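Folding thread. I said in March I would write up how I fold flat laundry and then I didn't, so it goes up now in pieces. Mostly towels, cloths, table linen and one long complaint about fitted sheets.

---

Background for anyone new. I wash for a household of four plus the linen from my sister-in-law's lunch place, Ploralia. Tablecloths, napkins, kitchen towels. It comes over in two bags and goes back in two bags, and it has to go back flat because her shelf is shallow.

---

First post is about the table, which people skip. I folded on the bed for years. A bed is too low and too soft. The cloth sinks where you press it and the crease wanders off. Use a table if you have one. A desk works. The top of a chest freezer works.

---

Put something over the table. A bare varnished top lets thin cotton slide every time you pull a corner. An old flat sheet is enough to hold it. Pull the sheet smooth before you start or you will be pressing its wrinkles into everything you fold on top.

---

I like a printed sheet under plain cloths and a plain one under printed cloths. You can see your edges. White napkins on a white sheet are miserable to line up, particularly in the evening.

---

Second thing, start from the far edge. Lay the cloth down any way it lands, then reach over and take the two far corners. Lift them a little and pull them away from each other until the edge between them goes straight. Then bring them toward you.

---

Taha Ashour asked me why not start from the near edge and push it away. You can. I find the near edge bunches when I push it, and then I walk around the table to fix the bunch. Pulling toward yourself keeps the cloth under a bit of tension the whole way.

---

Before you bring anything over, look at the corners. If one of them has flopped over into a flap, the fold will come out crooked no matter how careful you are after that. Open the flap first.

--- 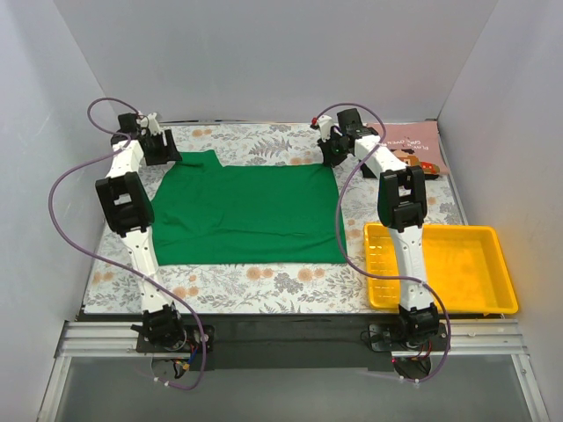
Green cloth on the flowered sheet, held at the far edge. Flap at the far left corner, long crease near the front.

---

On creases like the one running along the front there. If it is shallow, smooth it with the flat of your hand from the middle out to the sides. Don't use your fingertips, they just move it over. If it won't go, leave it and put your fold somewhere else. I used to iron those out. I don't now.

---

Small wrinkles I ignore. A cloth that gets folded and stacked under six others is going to be pressed by the stack anyway.

---

Sides that aren't straight. A slanting side usually means the cloth is twisted a little on the table, so pick up that side, give it one shake and put it down again. Sometimes the cloth has been cut or hemmed off square and no shaking will help. Then line up the hems you can see from the front of the shelf and let the back be uneven.

---

Order of folds for a rectangular cloth:

- far edge to near edge
- smooth toward the open side
- left to right
- turn it so the fold faces you
- once more if the shelf is narrow

That's all of it. For napkins I stop after the left to right.

---

Kitchen towels I fold in thirds the long way and then in half. Kumudini Dissanayake does hers in half and half again and they stack higher than mine but they come off the pile easier. I have gone back and forth on this. Currently thirds.

---

Long tablecloths need a second person. If there isn't one, let half of it hang off the end of the table and fold the part that's on the table first. Then pull the rest up. Put a clean towel on the floor under the hanging end. I learned that with a white cloth and a kitchen floor.

---

Fitted sheets. I have watched the videos. I tuck the corners into each other, I get something with three straight sides and a lump, and I put the lump at the back of the closet. My husband rolls his. The rolls take up more space than the lumps.

---

Storage. Stack with the folded edge facing out, so you can pull one without dragging two more with it. Seven to a pile is my limit for cloths. Past that the pile leans and the bottom one never gets used.

---

I rotate too. Clean ones go on the bottom, the next one to use comes off the top. Mirsad Krasniqi pointed out that this means lifting the pile every time. Yes. With seven in it, it isn't heavy.

---

Question from Vesna Berisha about thread count on the sheet I use for covering the table. The good bed sheets in this house are 400 and I wouldn't use one of those, they're too slick. The table one is old and a bit rough. Rough is better for this.

---

Fabric softener, since two people asked. I leave it out for napkins and kitchen towels, they don't soak anything up with it in. For tablecloths I don't have a strong opinion.

---

Colored cloths. Strong greens and reds get washed on their own the first few times, in cold water, and dried out of the sun. I fold them inside out for the closet if they'll be sitting for a season. Ours has a window across from it and the edge facing the door fades.

---

Starch I only do for Ploralia and only before holidays. Spray it on while the cloth is slightly damp, iron, let it hang until it's fully dry, then fold. Fold it warm and damp and you get a hard line you can't get out without washing it again.

---

A correction to the post on thirds. The towels have to be thirds of the width, so you end up with a long strip before you halve it. Kastriot Tomić tried it the other way and got a brick.

---

Next time I'll do shirts, which I am slower at. If you have a way of doing fitted sheets that doesn't involve a video, put it in the replies and I'll try it on the next load.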